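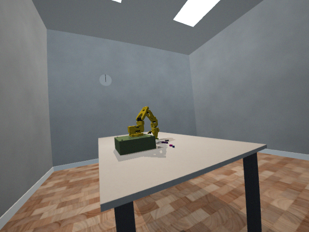 Figure 7. Arm on its base box in the simulated cell, with the loose parts to the right of the gripper.

7.3 Recovering from a position error (fault 481)

Fault 481 means a joint did not reach its commanded angle in time. In the Flernlow cell it mostly comes up when the gripper is sent too low beside the base box and the wrist meets the tabletop or a part. The simulator stops the arm where it is and holds it there.

CAUTION: Do not clear the fault on a real arm using these steps. A real arm may move as soon as the fault is cleared. See the Foltness controller manual.

1. Press Pause. The cell clock stops and the log stays open.
2. Open the Joints panel and write down the joint shown in red.
3. Set Speed Limit to 2 percent.
4. Select Jog, then raise the wrist until the gripper is clear of the table and all parts. Move one joint at a time.
5. Select Clear Fault. If 481 comes back at once, the arm is still in contact. Repeat step 4.
6. Select Parts, then Restore Layout. Parts that were pushed during the fault return to their saved positions.
7. Set Speed Limit back to its earlier value and run the job once in Step mode.

NOTE: The log keeps up to 1000 entries. Export it before step 5 if you plan to report the fault — clearing it starts a new log.

NOTE: In releases before October 2020, the Ertürk gripper model was loaded with the wrong tip length, and 481 could appear on a correct path. Install patch 1337 and reload the cell.

If the fault remains after the patch, send the exported log and the cell file to Cositz support.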